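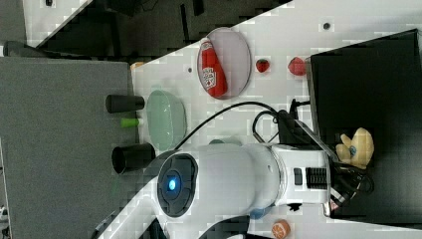
Ketchup on the oval plate, with the red fruit next to it. Wirkside Tabletop Kitchen Set.

Wirkside Tabletop Kitchen Set
Made by Wukitent
Item no. 94
Ages 3 and up
Price: $70.00
In stock. Ships in 3 business days.

Product details

The Wirkside Tabletop Kitchen Set is a set of play food and play cookware for use on a regular table. It does not come with a stand-up kitchen, a stove or a sink. Many homes and classrooms already have one of those, or do not have the floor space for one. Everything in this set can be put out on a table, used, and put back in its box.

The set is sold to families, preschools, waiting rooms and church nurseries. It can be used by one child alone, but it works best with two or three. One child can cook while another sets the table or takes orders.

What comes in the box

Cookware: pot, frying pan, slotted spatula, colander.
Tableware: oval plate, cup, small bowl.
Play food: ketchup bottle, strawberry, red fruit, lime, banana, citrus slice.
Storage: one cardboard carton with a lid and a printed packing list.

The toaster oven is sold separately as the Wirkside Countertop Oven. The table is not included.

Colors

Cookware and tableware colors are mostly light greens, with a dark pan and a gray plate. The small bowl is blue. Colors can vary a little from one production run to the next, and two sets bought at different times may not match exactly. If you need several sets to match, put them on the same order and write "same run" in the order notes.

Size and table space

The pieces are smaller than real kitchen items but large enough to hold and pass around. The plate is big enough to lay the ketchup bottle on with space left over. A card table will hold the full set. On a narrow table we suggest leaving the pan in the box, or setting it at one end where the spatula will not get knocked off.

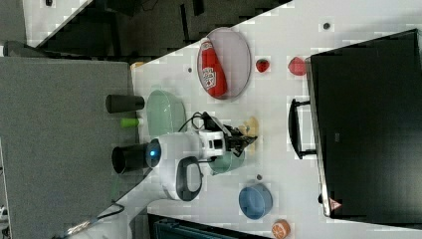
If you plan to add the oven, use a table deep enough for the door to open without pushing the food off the front. Measure with the door open. Most returns we get on the oven are for this reason, and the return shipping is paid by the buyer.

Ways to use the set

Setting a table. Put out the plate and cup and have the child copy the layout on the other side of the table.

Sorting. The foods can be sorted by color or by what is a fruit and what is not. The ketchup bottle usually starts a discussion.

Restaurant. One child orders, one child cooks. A paper menu is printed inside the carton lid and can be cut out.

Cleanup. The packing list is on the side of the carton at child height - children who cannot read yet can match each piece to its drawing.
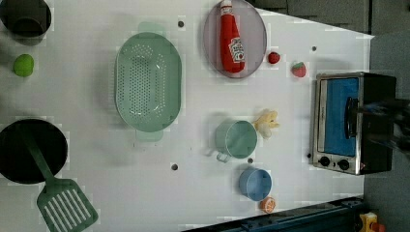 Putting the set away takes a few minutes if the large pieces go in first. Start with the pot and pan along one side of the carton, then the plate flat on the bottom. The colander goes in next. It has a tab handle at each end, so it needs the long side of the carton and will not go in crosswise. Put the fruit in last. The spatula has a long handle, and while the set is out it can simply lie across the frying pan, with the slotted head hanging over the rim. In the carton it should be laid corner to corner on top of everything else.

Care

Wipe with a damp cloth and mild soap. Do not put any piece in the dishwasher or in a real oven or microwave. Let the colander dry fully before packing, as water can sit in the small holes. Check the pieces now and then and throw out any that are cracked.

Replacement pieces

Small foods get lost. Single pieces can be ordered from the Wukitent parts page, and the strawberry and the lime are the ones we send out most. There is no minimum order. Parts for the older Xaba set are no longer made, but the Wirkside foods are close in size and can be mixed in with it.

Orders for schools

Schools and day care centers can order by purchase order through our distributor, Braltodard. Please place orders for the new school year before the end of August. Orders that arrive by noon on Friday are packed the same day if the item is in stock.

Returns

Unused sets can be returned in the original carton. Please check the contents against the packing list first - a set that comes back with pieces missing is refunded in part.

Related items

Wirkside Countertop Oven
Wirkside Cloth Apron, child size
Wukitent Storage Carton, replacement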